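상자 벽을 물건으로 집는 오류: 피킹 셀 고장 분석 중간보고

2019년 10월 26일
작성: 스틸리아니 마놀라키스, 울디스 루이크

우리 조가 맡은 과제는 Kumik 피킹 셀에서 반복된 정지 사고의 원인을 찾는 것이었다. 셀의 작업은 단순하다. 골판지 상자에서 부품 봉투를 집어 롤러 컨베이어 쪽의 파란 토트로 옮긴다. 납품사 Skovach의 설명서에는 상자가 비면 로봇이 스스로 멈추고 다음 상자를 요청한다고 적혀 있다. 우리가 본 동작은 달랐다. 133회 시험 중 16회에서 그리퍼가 상자 벽 쪽으로 내려갔고, 그중 3회는 힘 제한에 걸려 비상 정지로 끝났다.

Skovach 측은 조명 문제라고 답했다. 우리는 이 답을 그대로 받아들이기 어렵다고 본다. 조명을 낮추고 같은 시험을 되풀이했지만 오류 빈도에 뚜렷한 차이가 없었다. 바닥이 밝게 날아가는 현상은 분명히 줄었는데도 그랬다.

로그를 보면 오류는 대부분 상자가 거의 비었거나 완전히 빈 뒤에 나왔다. 인식 프로그램은 집을 것이 남아 있다고 판단했고, 후보 위치는 벽 윗부분이나 종이가 접혀 들뜬 곳에 몰려 있었다. 구겨진 골판지의 주름이 봉투 주름과 비슷한 점수를 받은 것으로 보인다. 다만 학습 자료를 받지 못했으므로 이것은 추정이다.

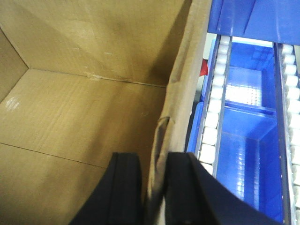
벽이 한번 구겨지면 문제가 더 커진다. 안쪽으로 꺾인 부분이 다음 시도에서 다시 후보로 잡히고, 손가락이 그 가장자리를 사이에 두고 내려가면 벽은 더 휜다. 같은 상자를 두 번 쓴 시험에서 오류가 늘어난 것도 이 때문일 수 있다. 새 상자만 쓴 시험은 횟수가 적어서 비교 자료로는 약하다.

안전 쪽도 짚어야 한다. 설명서는 충돌 감지가 있으니 별도 조치가 필요 없다고 하는데, 벽을 무는 정도의 힘은 감지 기준에 못 미치는 경우가 많았다. 상자를 문 채 팔이 올라가면 상자가 롤러 위로 끌려갈 수 있다. 우리 시험에서 그런 일은 없었지만, 담당자가 빈 상자를 손으로 바꾸는 절차를 생각하면 기준값을 그대로 두는 것은 찬성하기 어렵다.

임시 조치로 상자 안쪽 테두리에서 약 2cm를 집기 금지 구역으로 설정했다. 벽을 향한 접근은 줄었으나 구석에 붙은 봉투를 놓치는 일이 생겼다. Skovach는 이 결과를 '해결'로 기록하자고 했고 우리는 '미해결'로 남겼다. 다음 시험은 1월에 새 상자만으로 진행하며, 빈 상자 판정을 무게 측정으로 따로 확인할 예정이다.

마지막 수정: 시험 조건 표기 정정

관련 보고서
- Tsakiris 그리퍼 패드 마모 측정
- Cukex 컨베이어 정지 신호 지연 조사
- Kumik 셀 비상 정지 기록 정리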